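Hi Mohsin,

January update on the Nisby songbook project, a bit later than I promised you on Monday. Sorry! It's been a good month, mostly, with one annoying hole in it.

**Recordings.** We've now got 34 songs down, all sung by people who learned them at home or in the old dance halls. The Larham sessions went really well (the piano there had been tuned, hooray) and I came away with three tunes I'd never heard before, including a waltz with a verse that everybody sings differently. I'm keeping all the versions. The target was 40 by spring and I think we'll pass it.

**Transcriptions.** Slower. I've written out the melody and words for most of the Larham songs, but the fiddle parts are taking me forever. I'd like to pay Allstead Music Copying to do the last batch, and I have $540 left in the equipment line that I could move over if you're okay with it. Let me know either way and I'll redo the budget sheet.

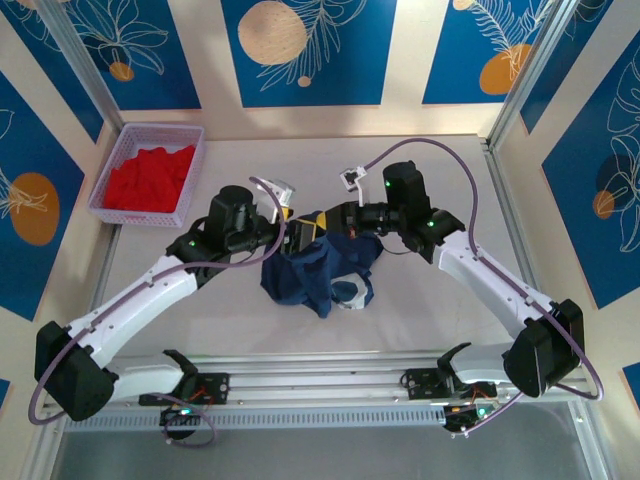 The annoying hole is the Magsi tapes. The family has been lovely about lending them, but two of the reels have print-through so bad that you hear each song twice, once as a ghost. I've sent those two out for a quote. The other reels are fine, and the accordion playing on them is just wonderful, so please do listen to the clips in the shared folder when you get a minute.

**Concert.** The hall seats 278 and it's ours for the evening, with a sound check at 4 p.m. Five singers have said yes. I'm still working on a sixth, who says she'll only do it if her brother plays, and he says he'll only play if he can sit down. Fine by me!

**Next up:** two more trips to Larham, the permission forms (I'm missing four), and a first draft of the song notes, which I'll send you in pieces as I finish them.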